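4. Playing a Film from Your Library

Before you begin, connect the Hilus player to your television and sign in to your Welia account.

1. Press Home and select Library. Films are listed by title.
2. To find the work of one actor or director, select People and enter at least the surname.
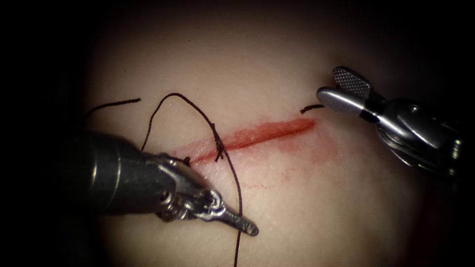 3. Select a film and press OK. The player stores up to 20 titles for offline viewing.

Note: Older films may open with black bars at the sides. Do not use the Stretch setting to remove them.

4. To resume a film, select Continue. Your place is kept for 60 days.

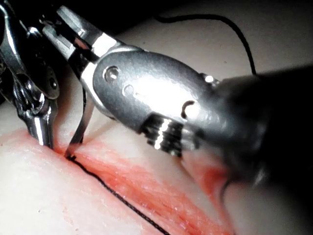
5. To turn on subtitles, press Text and choose a language.

Caution: Do not unplug the player while a film is being stored. The file may be damaged and will need to be stored again.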